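Zondville Public Library
Play and Learning Collection
Gallery: Letter Blocks and the Patterned Bay

Introduction

The Play and Learning Collection was established to make well-made toys and simple learning materials available to families on the same terms as books. It now holds 979 catalogued items, of which 70 are sets of blocks in one form or another. The block sets are the most frequently borrowed part of the collection and also the part that requires the most care, as loose pieces are easily mixed with those of another set.

This page presents two views of the letter blocks in the patterned bay, with notes on the blocks, the bay, and the way the sets are sorted and lent. It was prepared by Yanling Xia, Collections Coordinator, with catalog notes by Wenjie Wan. Questions about individual sets should be directed to the collection desk on the lower level of the Mikkelsen Building.

The Patterned Bay

The bay is lined on three walls with a floral wallpaper on a brown ground. The large pale flowers and green leaves were chosen when the lower level was refitted, and the remainder of the same order was used in the reading alcove at the Vorkum branch. Visitors who know both locations will recognize the pattern. The paper has been retained through two changes of shelving and will remain in place for the coming year.

Surfaces in the bay are left unpainted and uncovered. Scuffs and marks are accepted as part of ordinary use, and items placed there are expected to be handled. 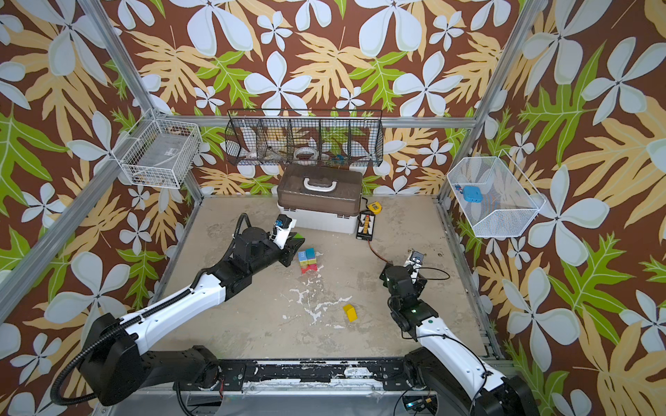

Letter blocks, with a toolbox and yellow tape measure toward the back wall.

Small tools belonging to the collection are used for checking and minor repair. Toys that need more than minor repair are sent to the workshop at Prorau, where they are normally held for one lending period. Borrowers are notified by mail if a reserved item has been delayed for this reason.

Sorting and Checking

Each returned set is opened and laid out before it goes back on the shelf. Staff compare the pieces with the catalog card, which records the color of each block and the letter printed on it. Blocks are then examined for splinters, raised edges, and worn printing. A block with a faded letter may continue in use, provided that the letter can still be read by an adult without difficulty. A block with a split or lifted edge is withdrawn the same day.

Colors are recorded in plain terms. The catalog uses light blue, green, yellow, purple, and similar everyday names, and avoids the names printed by manufacturers on their packaging. This practice was adopted after several duplicate entries were found in which one color had been listed under three different names. Mr. Wan's revision of the cards has removed most of these entries, and the remainder will be corrected as the sets concerned are returned.

Families sometimes ask whether a set should be returned in alphabetical order. It need not be. Borrowers are asked only to return all pieces in the container in which they were issued and to report any that are missing. A missing block does not result in a charge on the first occasion. Replacement blocks are drawn from a reserve of 300 loose pieces, matched as closely as possible in size and color.
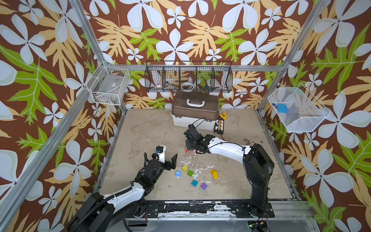

Stacking, scattering, and sorting by color are all common forms of play with letter blocks, and very young children may take little interest in the letters themselves. The library does not regard this as a misuse of the material. The letter sets are shelved with the other building toys for this reason and are not placed in the early reading section, where they were kept until the last reorganization. Lending of the sets increased after the move, and parents of younger children now borrow them regularly.

For use at home, a low table or a bare floor is recommended. Thick carpet makes stacking difficult and conceals small pieces. Adults should remain with children under three and should check the play area before the set is packed away. Sets may be wiped with a barely damp cloth and left to air before the container is closed. They should not be soaked or placed in a dishwasher.

Borrowing

Block sets are lent for three weeks and may be renewed once if no other family has placed a reservation. Two sets may be held on one card at the same time. Schools and registered child care providers may apply for an extended loan covering a full term, and applications for the next term will be accepted through the end of October.

A current library card is required. Cards are issued without charge to residents of Zondville and to persons employed within the city limits. Items borrowed at the Mikkelsen Building may be returned at Vorkum, but not through the outside book drop at either location, as the fall has damaged several containers.

Donations

The collection accepts complete sets of blocks in good condition. Single blocks are also accepted for the replacement reserve if they are clean and free of splits. Painted blocks made at home cannot be taken unless the type of paint is known. Donors receive a written acknowledgment and may ask that an item be returned to them if it is not added to the catalog.

The library's longer-term aim is a collection of 2,000 items across both locations. Shelving for the next group of additions has been approved, and a list of the materials most needed is available at the collection desk.

Page last reviewed Thu 21 July
Play and Learning Collection, Mikkelsen Building, Lower Level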